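Plinum Floor Soap, unscented concentrate
Posted 2020-12-21 by the Grondus shop desk

We've been waiting for this one to come back since the fall, and it's finally on the shelf again! Plinum is a plain liquid soap for sealed stone, tile and vinyl, made for us by Maltura in small batches, and I love how little of it you need. One capful (the cap holds 4 teaspoons) goes into a bucket of warm water, and you don't have to rinse.

The new bottle holds 300 ml and has a wider neck, so it pours without that annoying glug. The old 200 ml size is still around while it lasts.

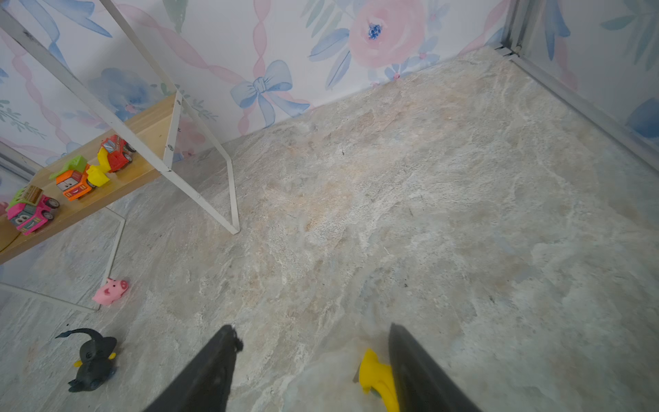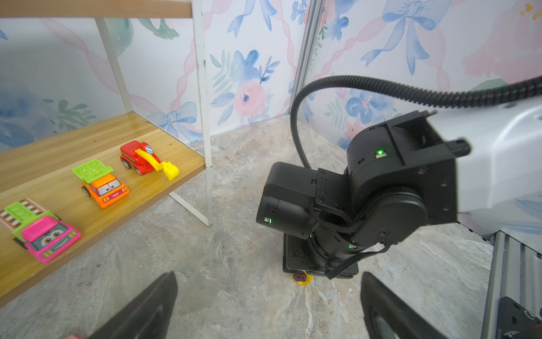

First picture: stone-patterned floor in pale gray and beige. Second: light wooden shelf board, white metal shelving.

Use it with a flat mop, well wrung out. For sticky patches, leave the suds on for 3 minutes and wipe again. It's lovely on painted baseboards too, and on the back step if yours is tile. Skip it on waxed wood or unsealed marble, please.

The Birkett mop head fits any standard clip and goes in the washer on warm (no fabric softener!). Refills ship in December as usual.

Get shop news by email. Enter your address to sign up.

Contact us | © 2020 Grondus | Back to top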